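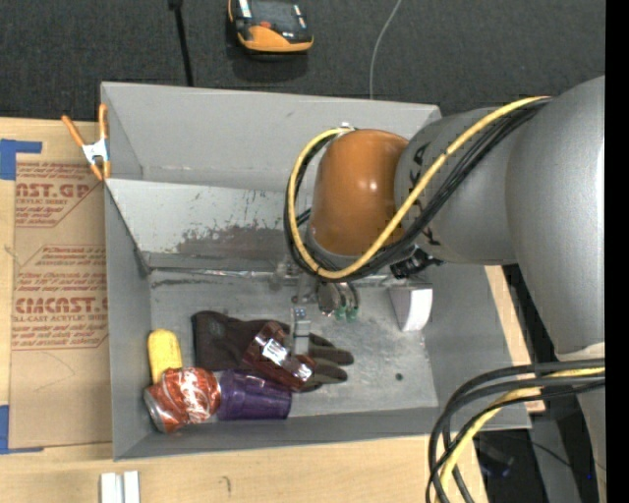

Figure 7. Mixed contents of a gray open-topped bin, with a glove lying over part of the lower layer.

4.2 Overlap and contact between items

The item counts in Section 4.1 treat each bin as a list. A list is enough for estimating material shares, but it says little about how hard the contents are to sort by eye. In this section we look at how items lie against and over each other, using the layer and contact codes defined in Section 3.

The Prirmont set contains 2110 item records from 90 bin fillings. Each record holds a material class, a shape class, a layer code and a list of contacts. An item is coded as lower layer if it touches the bin floor and carries at least part of another item, as upper layer if it rests mainly on other items, and as free if neither applies. Contacts with the bin wall are recorded separately and were not used in the overlap scores.

Figure 7 shows a filling in which most of these cases occur together. The dark work glove lies horizontally, cuff to the left, and a transparent reddish-brown plastic object rests over it at a tilt. A translucent purple cup on its side is partly below both. The white block near the right wall stands apart from this group and was coded as free. The red and silver soda can and the yellow item shaped like an ear of corn touch each other at the lower left, which gives one contact and no overlap under our rules.

Soft items account for a larger share of overlap than their number would suggest. Gloves, cloths and socks spread out when dropped and take the shape of whatever is under them, so a single glove can hide parts of several rigid items. Rigid items of similar size more often end up side by side. The effect is strongest in fillings with only one soft item and weakens as more are added, probably because soft items then tend to cover each other.

Clear and tinted plastics need separate treatment. The coding sheet first asked only whether the outline of the lower item was interrupted. Under that rule, coders disagreed on items seen through a tinted wall: one group marked the lower item as hidden, the other as visible. We therefore split the code in two – "covered" for any item lying beneath another, and "obscured" for an item whose outline cannot be followed. An item beneath clear plastic is covered but may not be obscured. All fillings coded before October were coded again under the revised rule.

Glare raised a related problem. A bright patch on a smooth plastic surface can remove part of an edge even when nothing lies over it. Crumpled cans show narrow white streaks that break up the printed color in a similar way. Neither case is an overlap, and both were entered in the remarks field only. Readers who compare our scores with those of the Cukurell bins should note that the Cukurell sheet has no such field and that glare may have been scored there as partial covering.

Shape class was assigned from the item as it lay in the bin. A crushed can was coded as "deformed cylinder" and a cup on its side as "cylinder, lying". Curved blocks were the least stable class. A block with one curved face and flat sides can be read as a box or as part of a cylinder depending on which side faces the coder, and 7 of the disputed records concern blocks of this kind. These were settled by handling the item itself after the bin was emptied.

Food-shaped items were classed by form alone. Whether an item is a real vegetable or a molded copy has no bearing on overlap, and the material class was left open wherever it could not be confirmed by touch – a choice that lowers the number of complete records slightly but avoids guesses in the material shares. The effect of leaving these records out is examined in Section 4.3.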